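Vorkura women's basketball -- where did it go wrong?

ornella_b
39 points from your bench in February, then 2 wins all spring. I blame the coach. She never once rested Varken.

hoopsdad669
Disagree! The guards couldn't shoot, simple as that.

Kan_fan
Bit of both, I reckon. Elden had 300 away fans and we still sat on our hands.

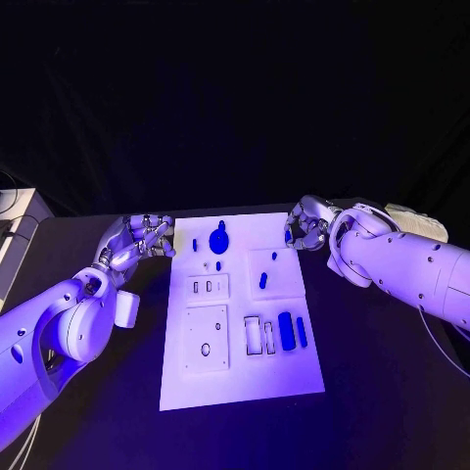 ornella_b
The zone defence was my other gripe. Far too easy to pass through. Get a big white board flat on a table, like that one under the violet light, and draw it out for them -- I'd do it myself!

hoopsdad669
You'd still need guards.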